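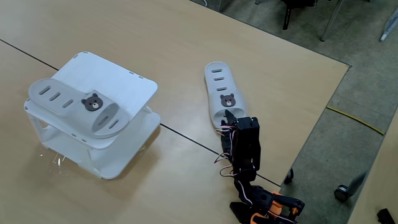
Page last changed: December, 3:10 pm

Hi all -- a quick update on the Kemstead entryway kit, the one your grant of $1310 is paying for! The little white two-tier racks are in, and we've been trying them out with slides (the bear-face ones, everybody's favorite).

One slide sits nicely lengthwise across the top shelf. I'd love room for a pair up there, so I've asked Plaltov about a wider top.

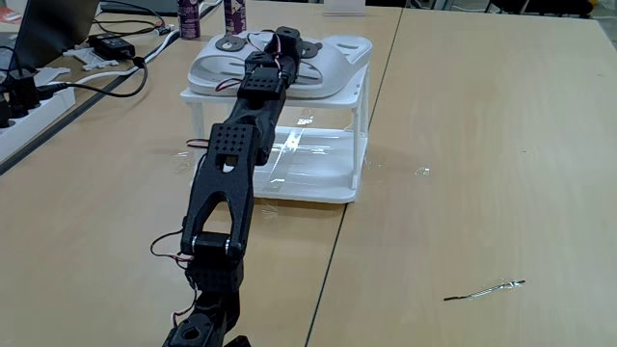
Money and next steps

We've spent around $1000 so far, mostly on racks. Şengül Karabulut is pricing boot trays at Dabbas, and she has 3 quotes to compare. 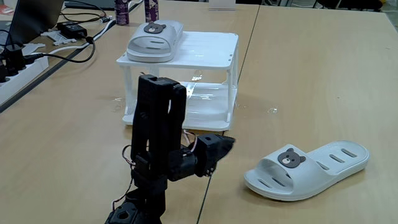
She'll pick one before the Bruvow delivery, and then I can start on the instruction cards -- big print, lots of drawings!

Questions: Kemstead office, ext. 3058 | Back to top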